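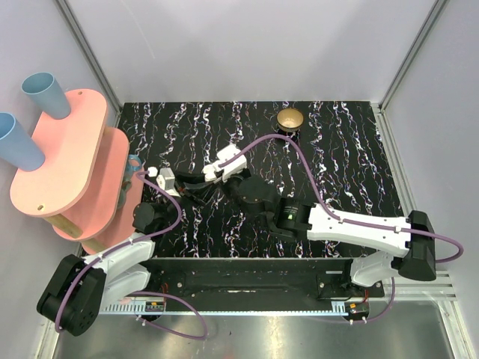 L'étagère rose à trois niveaux, avec ses gobelets bleus en haut et un petit bol resté à part.

Il y a des maisons où l'on garde la vaisselle derrière des portes, et il y a celles où le moindre gobelet a droit à la lumière. J'ai longtemps vécu dans les premières. Depuis le printemps je suis passée chez les autres, et je ne reviendrai pas en arrière !

Tout a commencé avec une étagère de table. Trois planches aux bouts arrondis, d'un rose saumon que je n'aurais jamais osé choisir pour un mur, reliées par des montants en bois clair. Le plateau du haut est un long ovale, assez généreux pour deux gobelets évasés — l'un bleu canard un peu éteint, l'autre pervenche, franchement vif. Sur ce rose, ils chantent. J'ai essayé chez moi avec du blanc, puis avec du vert, et rien ne donne le même plaisir.

Haris Matić, qui dessine de petits meubles sous le nom de Dernine, défend les planches décalées depuis ses débuts. « Si tout est aligné, on ne voit que le premier rang, explique-t-il. Quand l'étage du milieu s'avance, la main sait tout de suite où aller. » Il travaille volontiers sur 45 centimètres de long, une dimension qu'il juge idéale pour un coin de plan de travail, et il arrondit tout ce qui peut l'être.

Reste la question de ce qu'on pose dessus. En haut, du haut : les gobelets coniques, ouverture vers le ciel, qu'on attrape sans réfléchir. En bas, les mugs et tout ce qui a une anse, tournée vers l'extérieur s'il vous plaît (vos doigts vous remercieront le matin). J'aime aussi qu'une pièce se cache à moitié, un gris-vert qui dépasse à peine sous la planche et qu'on redécouvre en se baissant.

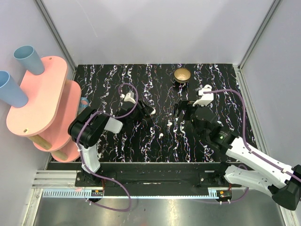
Le fond compte autant que le meuble. Un plan noir à veines claires, façon marbre, avec des éclats violets, bleus et orangés, peut sembler bavard. Avec du rose et du bleu, c'est une fête, à condition de laisser de la place. Minoru Katayama, céramiste, m'a convaincue sur ce point lors d'un atelier de rangement, le 24 août. Elle avait apporté cinq bols et n'en a sorti qu'un seul. Intérieur doré, extérieur sombre à motifs, posé loin du reste. On ne regardait plus que lui.

Côté budget, on peut se faire plaisir sans folie. Comptez 70 euros pour une petite étagère en bois peint chez un artisan, et chinez les gobelets à l'unité, dépareillés mais de la même famille de couleur. Deux bleus voisins valent mieux qu'un service complet. Et gardez un bol pour le fond du plan de travail, tout seul, avec du vide autour.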